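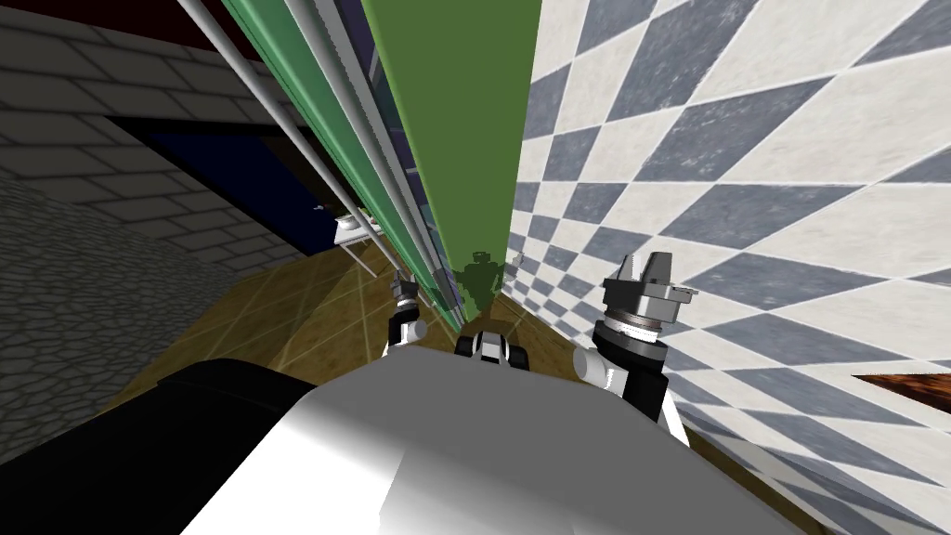

Vulura is a practice kitchen for people who need demonstrations to train a two-armed robot and don't have the robot. You drive the arms with a pair of hand controllers, and it saves every run. I used it for most of September. The rooms are tight. With a tall green panel straight ahead and the checkered wall close on the right, it takes a while to learn how far you can swing the right arm. I threw out 21 of my early runs for bumping things.

Tasks are set up from a short menu. You pick the furniture, the items and the starting spots, and the program shuffles the colours if you ask it to. Fetching food from a cabinet was the one I used most.

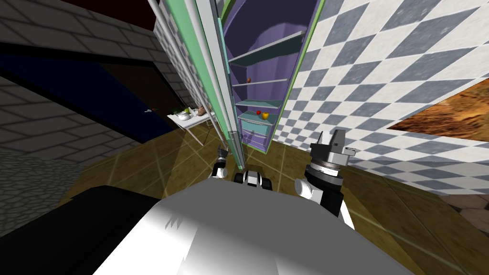
Cabinet task with the door open and fruit on the shelves.

Small fruit on a high shelf is hard to judge for depth. Myrto Kourkoulas, who shared the recording with me, did better at it by going slowly and using the wrist view. 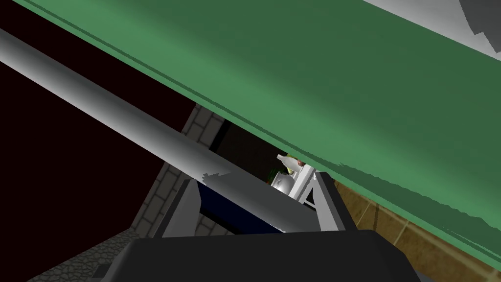 Saving is quick, and the files loaded into our training code without changes. We finished with 1,316 runs, 39 of them flagged by the checker for missing frames. The flags were right each time I looked.

My complaints are small. Edges look ragged up close, the manual skips the controller setup, and there is no undo if you label a run wrong. Labels can only be fixed by editing the file by hand.

Good value for a small lab. I would buy it again, but I'd want the undo button first.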